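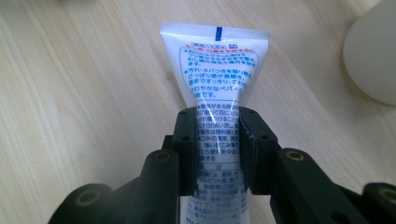 Slide 2: Two weeks with the Mustel speaker

OK, so I bought this one with my own money, before anyone asks. I've been using it in my kitchen in Lirkville, mostly for podcasts and the radio while I cook.

Start with the good stuff. It's loud! Volume 4 is plenty for me, and the voices come through really clearly (say the bit about the neighbors here, if people look awake).

Battery: I got almost 90 hours out of a charge at low volume, which I did not expect from something this small.

Slide 3: The pairing thing

It drops my phone every time I walk to the back bedroom. I tried the Ertürk one in the same spot and it held on fine, so I don't think it's my walls. Also there's a beep when it reconnects, and you can't turn it off. I looked everywhere in the app.

Play the clip. Wait for the beep.

Slide 4: Price

I paid $200 at the shop in Tarthorpe and then saw it for $166 the same week, grr. At 166 I'd say go for it if you stay in one room. At 200 I'd get the Ertürk.

Questions, then swap cables for the next speaker. Leave the Mustel on the table so people can try the buttons.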